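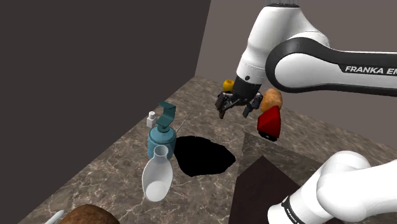

Visit report: the Hustside simulation cell, Girkwood

14 shares | 3 comments

The Girkwood site opened its handling laboratory to visitors on 4 July 2018. I spent most of the time at the cell known as Hustside, which exists twice: as one arm on a pedestal in a fenced bay, and as a rendered copy on the workstation next to it. Our host was Evaristo Sandoval, who maintains both.

Layout

The rendered copy uses a single white arm with a black parallel-jaw gripper, set against a kitchen counter with a brown marble surface. Household items stand on it, including a teal soap dispenser, a white vase and a small yellow-orange fruit. The physical bay has a plain steel table and a tray of test parts. Sandoval does not try to match the two tables. What he matches is the arm: base position, joint limits, finger opening and the offset from wrist to fingertip.

The base is bolted to an aluminium plate 82 mm above the floor of the bay. The plate is dowelled, so the arm can be lifted off for service and put back without a full survey. The same height is entered in the scene file. It was entered wrongly for most of last September, and the arm touched down early on every pick until the plate was measured again.

Checking the fingertips

The routine check takes place before the first run. The gripper is opened, sent to a point above the table and lowered with the fingers pointing straight down. A dial gauge reads the height of each fingertip. The reading is compared with the figure from the rendered arm in the same pose. If they disagree by more than the tolerance on the wall chart, the finger pads are changed first and the wrist offset is looked at second.

Pads are changed after 1000 closures in any case. The job takes two screws per finger. Old pads go into a labelled bag and are measured for wear, and the results are written in a paper log beside the door.

Looking after the scene file

Sandoval treats the rendered side as plant, with its own service sheet. The library held 225 objects at the time of the visit. Each has a visible shape and a simpler contact shape, and the second is the one that causes trouble. A narrow-necked vase with a crude contact shape will stop the fingers well clear of its surface. Objects are checked in batches of eight by closing the gripper on each one at low speed and noting where the fingers halt.

Surface textures and lighting are checked separately, using stills from several viewpoints. Faults are entered on the sheet under the object or surface name. Scene files are saved under a new number after any edit, and the previous one is kept.

Cables and controller

The bay cable runs through a Kubiak drag chain with a slack loop at the shoulder. The controller sits outside the fence on a Trudness rack, with its filter facing the aisle. The filter was due for cleaning and was done while we watched: power off, cover down, mesh out, vacuumed, refitted. The arm was then restarted and the fingertip check repeated from the beginning.

Comments (3)

millhand_p
Do they warm the arm up before the gauge reading? We get a different figure cold.

Author
Yes, a slow joint cycle first. I left it out of the report.

R. Tolley
Would like to see the wall chart if anyone copied it down.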